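Growing from Seed: Notes for Week Two
Tutor: Natália Holub, Senley Garden Classes

Sowing and pricking out

Last week we looked at compost, and I hope you all went home and got your hands dirty! Now for the best bit.

Sow thinly. A pinch of foxglove holds far more seed than you'd think, and crowded seedlings soon grow leggy. Foxgloves need light, so press them in and leave them uncovered. Sweet peas want a good thumb joint of compost over them.
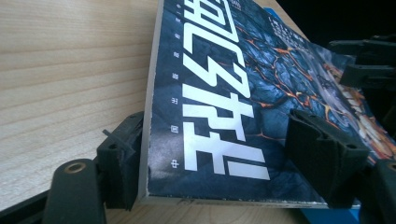
Dark blue cover with large white Chinese characters.

Water from below if you can – stand the tray in a shallow bath until the surface darkens, then lift it out to drain.

Prick out when the first true leaves show. Hold each seedling by a leaf, never the stem (a torn leaf grows back, a crushed stem won't!). I love this job and could happily do it all day.
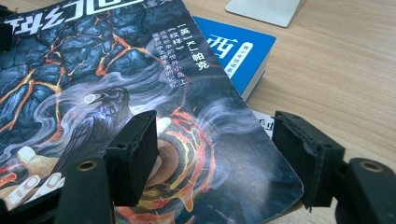 Once they are in their own pots, keep them out of strong sun for a few days. Foxgloves sown in July can go into their final places by early autumn and should flower the following year – well worth the wait.

For next time: bring one tray of your own seedlings, labelled with the variety and the date you sowed them.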